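Search this site Go
Print this page | E-mail this page
January 7, 2025
By the Fokar workshop desk

Resetting the pick height on a feeder cell

Do this after any change of fingers, and again if the gripper starts nudging parts across the tray. We work it out in the Plivuvex simulator first, then carry the number over to the real arm. Allow some 80 minutes for both.

Open the cell file and set the speed to 5 per cent. Jog the arm over the blue tray with the gripper pointing straight down. Lower it until the fingertips sit either side of an orange part, close, and save the point as PICK. Raise the arm 170 mm and save that as CLEAR.

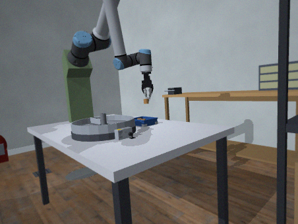 Reading time: 2 min

With the part held clear of the table, check the wrist from the side. The gripper should still be vertical. If it leans, go back to PICK and correct the wrist joint there – don't fix it at CLEAR, or the fingers will drag on the way up.

Run the move between the two points a few times, then colour the job green on the Bronent sheet and copy both heights to the controller. On the real cell, start again at 5 per cent with a hand near the stop button.

If the heights don't match, check the pedestal bolts before you change any offsets.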